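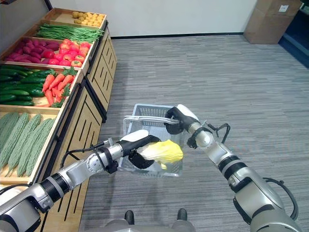
Run 468

The basket went down on the carpet at ten past four and Halima Oyewole typed "stopped by operator" into the run sheet. The machine had put the tomatoes in, and the carrots, and then on the cabbage both arms had started to shake. It was a small shake and it grew. She had hit the stop before the basket could swing into the stand.

"Same one?" Danjuma said from the other desk.

"Same one."

"Cabbage?"

"Cabbage."

He rolled his chair over and looked at her screen. The two wrist force plots ran flat for most of the task, with a bump at each item, and then near the end they went up and down like a saw. The left wrist and the right wrist made the same shape, one slightly behind the other.

"They're fighting," he said.

"They're not even touching the same thing."

"They are once the cabbage hits the basket."

She had thought of that. She had spent two days on it. When the cabbage touched the rim, the left arm was supposed to go soft and let the contact guide it in. The right arm was supposed to hold the basket where it was and give a little under the load. Each one did this well by itself. She had run the left arm against a basket clamped to a table and it had packed cabbages all morning. She had hung weights in the basket with the right arm holding it, and it had dipped and come back up and stayed still.

"Could be my pose estimate," Danjuma said. "The leaves are bad. Depth goes all over the place on the leaves."

"The estimate's frozen by then. I don't take anything from you after the final approach starts."

"You don't?"

"It says so in the planner notes. Lawal wrote it that way."

Danjuma nodded. Lawal Nwosu had written most things that way. He had built the two-arm planner in the first year at Gunstead, called it Grímsdóttir after a landlady he had once liked, and left in February for a job closer to his mother. His files had long comments at the top and none in the middle. Halima had been given the planner along with his chair and a drawer full of hex keys.

Audrey-Anne Dufour came in with her coat on. She ran the group and had a train at five.

"Nivaldo called," she said. "He wants to come down next week and see a full list. Everything on the shelves, in any order he likes."

"Any order," Halima said.

"He picks it. He writes it on a piece of paper and hands it to you. It's what his people at Clultolthorpe asked for."

"It drops out on the cabbage."

"Every time?"

"No. That's the trouble. If cabbage is first it's fine. If it's last it shakes."

Audrey-Anne looked at the stand, and at the basket on the floor. "So put the cabbage first."

"He picks the order."

"I know he does. I'm asking if we can sort the list before it runs. Heavy things first. A person would do that anyway."

It was a fair thing to ask. It would take Halima ten minutes to write. She said she would think about it, and Audrey-Anne said to let her know in the morning, and left for her train.

Danjuma went back to his desk. For a while there was only the fan in the rack and a truck backing up outside.

Halima opened Postwood, the log viewer, and loaded the last good run next to the bad one. She lined them up on the moment of contact. The good run had the cabbage going into an empty basket. The two wrists each made one bump and settled. In the bad run they made one bump, then a bigger one, then she had hit the stop.

She turned on everything Postwood could draw. Joint torques, commanded stiffness, modeled load, tick times, all of it stacked up in thin colored lines. The control loop ran at 1000 ticks a second and the viewer got slow. She went down the stack, hiding each line that looked the same in both runs. Torque limits, same. Stiffness, same. Gripper width, same within the size of a cabbage.

The modeled load was not the same. That was to be expected. The right arm weighed the basket after each item and added it to its model, so it would know how hard to lift. In the good run the number sat at the weight of the empty basket until the cabbage was let go. In the bad run it sat at the basket plus the tomatoes plus the carrots, and then, while the cabbage was still in the left gripper, it started to climb.

She zoomed in. It climbed, and the right arm lifted harder. The basket pushed up on the cabbage. The left arm felt the push and gave way, as it was meant to, and then its own position term brought it back down. The right arm felt that as more weight.

"It's weighing my arm," she said.

"What?"

"The load estimator. It's on during the place. It thinks the left arm pushing down is groceries."

Danjuma came back over. She showed him. He leaned in until his breath fogged the bottom of the monitor.

"Why not on the first item, though?"

That took her the rest of the evening. He stayed until seven and then had to pick up his son, and said to text him. She ate crackers out of the box and read Lawal's code from the top.

The estimator was supposed to be switched off before each place and on again after. There was a gate for it. She found the gate and it was right. She found where it was called and that was right too. She put in a print statement and ran the whole thing in simulation with the cabbage first, and the gate closed, and with the cabbage third, and the gate closed. She sat back. Then she looked at the recorded run again and in the recorded run the gate had not closed.

The difference between the simulator and the real machine was time. In the simulator everything took as long as it said. On the real machine the message to close the gate had to get from the planner to the arm controller, and it waited its turn in a queue with everything else the planner was sending. With nothing in the basket the queue was short. After each item the planner sent down the shape of whatever had been placed, so the arm would know not to hit it. A tomato was a small mesh. The carrots, with their tops on, were a large one, and they were sent again every time the basket moved.

The gate message for the cabbage was sent in plenty of time. It arrived 17 milliseconds after contact, and by then the first bump was in the model. The gate froze the estimate where it stood, which should have ended it. But there was a second check further down, one that opened the gate again if the estimate had changed too much to be believed. It was there so a slipped item would be noticed.

She found it at line 3257 of a file called basket_misc. It had one comment, the only one in the middle of any file he had left.

"If this fires during a place something upstream is late. Did not have time to find out what. L."

She read it twice. Then she looked up his number, saw that it was twenty to ten, and texted him anyway.

"Are you awake. It's Halima. It's the carrots."

The answer came before she had put the phone down.

"What's the carrots"

"Your gate is late. The mesh updates are in front of it in the queue. Line 3257."

There was a gap. She pictured him in whatever kitchen he had now.

"I saw that once," he wrote. "Before the demo in the fall. It went away so I left it. Sorry."

"It went away how?"

"I sorted the list"

She put the phone face down on the desk and went and stood by the stand for a minute. The potatoes were up at the back in their bin and the bitter melons down at the front. She put the tomatoes and the carrots back on their shelves. She picked the cabbage out of the left gripper, which was still holding it, and set it aside.

The fix was not hard. She gave the gate its own channel, so it did not wait behind anything. She made the place wait for the controller to say the gate was closed before the left arm could come down the last few inches. She stopped the carrot mesh from being sent again when only the basket had moved. She left the second check where it was, and under Lawal's comment she wrote what had been late and where she had changed it, and put her name.

She didn't run it that night. There was a rule about running the arms alone and it was a rule she agreed with.

In the morning Danjuma held the stop button and she loaded the list. Tomatoes, carrots, cabbage. The right arm took the basket by the handle and lifted it. The tomatoes went in. The carrots went in. The left arm picked up the cabbage, carried it across and stopped above the basket.

It hung there longer than it used to.

"Is it stuck?" Danjuma said.

"It's waiting for the gate."

The cabbage came down. The basket dipped. Both arms were still. The gripper opened and the left arm backed away, and on the screen the load number went up once by the weight of a cabbage.

They ran it again with cucumbers in front, and again with everything on the shelves. In the fourth run the long beans caught on the handle and fell on the carpet, and Danjuma wrote it down as a grasp problem, which made it his.

Audrey-Anne came in at nine with her coat on and asked about sorting the list.

"We don't need to," Halima said. "It's slower now, though. Every place has a pause in it."

"How long a pause?"

"You can see it."

Audrey-Anne watched two items go in. "Nivaldo's going to ask about the pause," she said.

"I can probably get some of it back."

"By next week?"

"Some of it."

Audrey-Anne took her coat off, hung it on the back of the door, and asked to see the log. Halima pulled over the spare chair and opened Postwood, and while it loaded Danjuma went to pick up the beans.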